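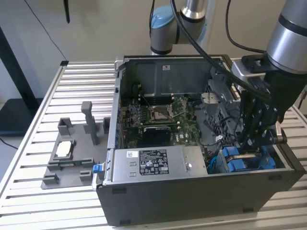

3.2 Repair tasks on the open case

Machines can already vacuum a floor or tighten one bolt all day. Small repair work is a harder test, and we chose desktop computers for that reason. Each trial in the Tillness set starts with a tower on its side, the panel off and the CPU socket empty (Figure 4). Parts wait on a printed fixture to the left. Two arms share the table.

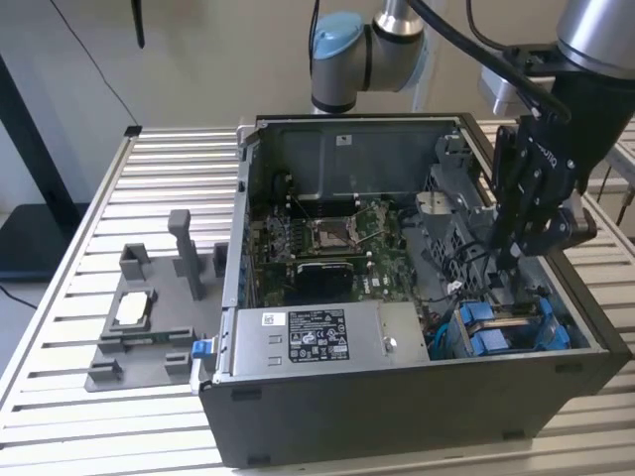
3.3 Scoring

Huanca scored 578 trials against the Fetthorpe checklist, which has 12 steps. A step counted only if the part was seated without help. Time was capped at 400 seconds — long enough for a person to do the job at an easy pace. Most of the lost points came from the last few millimetres of travel, where a gripper will
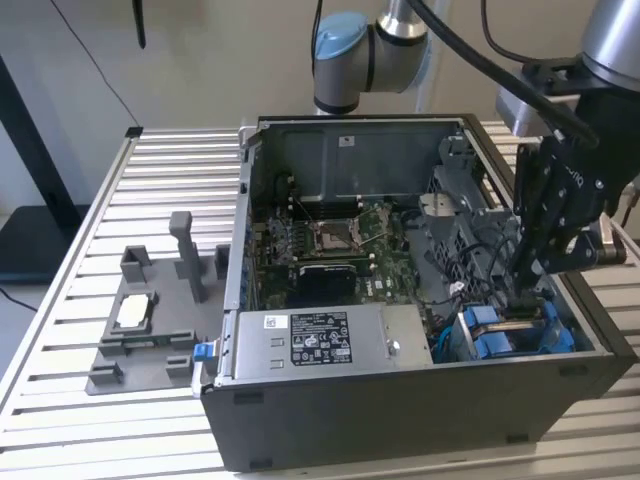

often press on a part that is slightly crooked and keep pressing. Cables were the other trouble. They shift when touched, and the Quispe planner treats them as fixed. We left them untied, as a repair shop would.

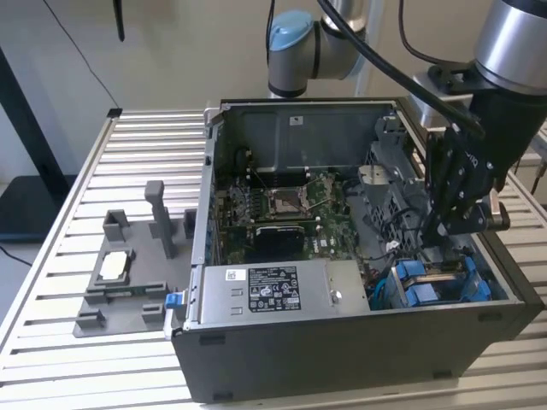

Can a shop hand this work over yet? Our results say only the simpler steps, and with a technician close by. Memory strips reached 90 per cent in the June trials. Processors did much worse, and we don't recommend leaving that step unattended.

Figure 4. Work area with the open tower, the two arms and the parts fixture.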